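# The yellow garment, and the rest of the folding

Sunday, January 12, 2020

I have been meaning to write about folding for a long while, and every time I sit down to do it I get distracted by the actual folding, so this morning I made a big mug of coffee and promised myself I wouldn't touch a single sock until I'd finished a post. (I have touched a few socks. We'll let that go.)

Those of you who have been reading since the Esby days will remember that I grew up in a house where clothes were rolled, stuffed or simply sat upon. My friend Elżbieta Kubiak is the one who taught me otherwise, one rainy September when I stayed with her and she took a sweater out of my hands with a look I can only call pity. She folds everything on a cloth, never on a bare surface, and she likes the cloth to have a pattern, because she says a pretty cloth makes you slow down. I've no idea if that's so, but I've copied her ever since, and leaves and little flowers are what I look at while I work.

So, the yellow garment! It's the brightest thing in the whole wash and by far the most annoying to fold. Anything thin and slippery slides out from under you the minute you let go, and I always begin by finding the middle and pressing one side flat while the other hand goes looking for a corner.
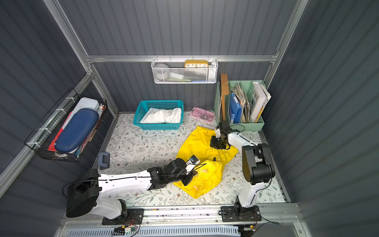 *Bright yellow and all in a heap, with everything still to do.*

The trick I keep coming back to is the seams. Don't chase the wrinkles, you'll be there until supper. Find a seam, pinch it, lift it a little so the cloth hangs from that one line, and lay it back down where you want it. The fabric mostly follows along like a sleepy child. Then the cuffs, which I bring in toward the center before I do anything else with the sleeves, and the collar last of all, opened out and smoothed with the flat of the hand.

I also use this moment to look for marks. Once something is folded and on a shelf you stop seeing it, and then you pull it out on the very day you need it and there's a blotch down the front. A dab of plain dish soap, five minutes, cool water, and I try not to rub. 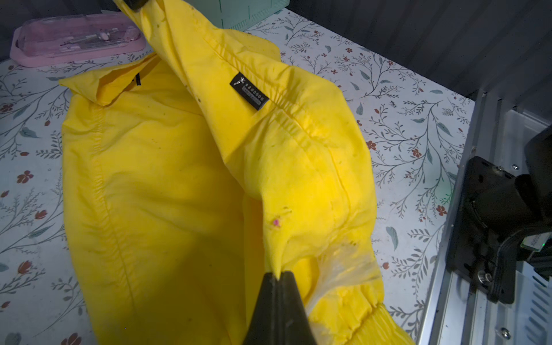

*Up close: the ribbed cuff, the open collar, and a tiny pink spot that may only be lint.*

Sorcha Gillies wrote to me after my last laundry post to ask what I do with the white things, and I owe her an answer. I do them in between. If I fold three bright pieces in a row I get careless, so a small white cloth comes in as a sort of breather: corners together, corners together again, and into the basket it goes. It takes no time at all and you feel you've accomplished something, which on a gray Sunday is worth a good deal. Whatever is giving me trouble gets pushed off to the side to think about its behavior. 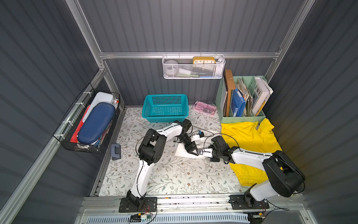
I should say that I'm a great believer in keeping only one basket on the go. I used to have three of them, a big one and two small, and the result was that I carried clothes from one to another like a woman moving house. Wilson, my neighbor in Nekport, gave me no end of teasing about it, and he was right. Now there's a single plastic basket with holes in the sides so the air gets through, and when it's full I stop and put things away. That's the whole system. I wish I had something grander to offer you.

The other thing I've changed is that paper and pencils are allowed to stay nearby. I used to clear every last thing off before I started, and by the time I'd found homes for it all I had no heart left for laundry. An upright organizer at the back will hold a good deal of it, and the rest can wait its turn.

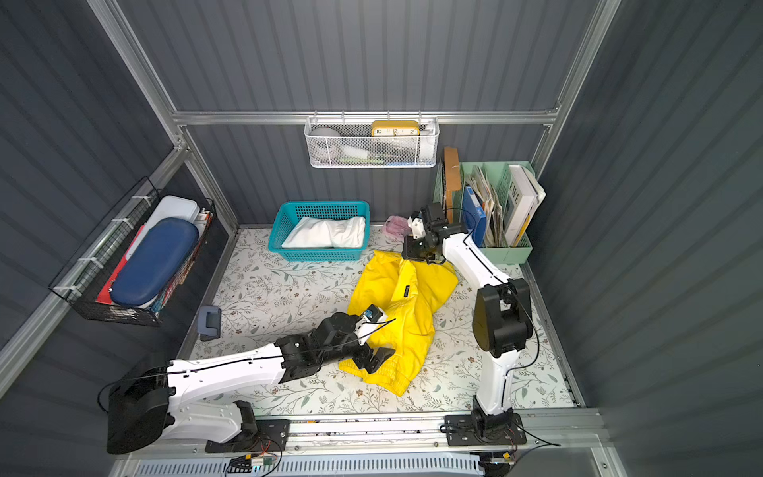 **Do you fold a light jacket with the zipper or buttons done up?**

I do them up first, every time. It keeps the two fronts level with each other, and then the sleeves have something firm to fold across.

Next time I want to get to fitted sheets, which Elżbieta can do in the air, standing up, while talking. I can't, and I have my own slower way with two corners and a bed. If you've got a method you swear by, leave it in the comments and I'll try it on the blue striped set before the weekend.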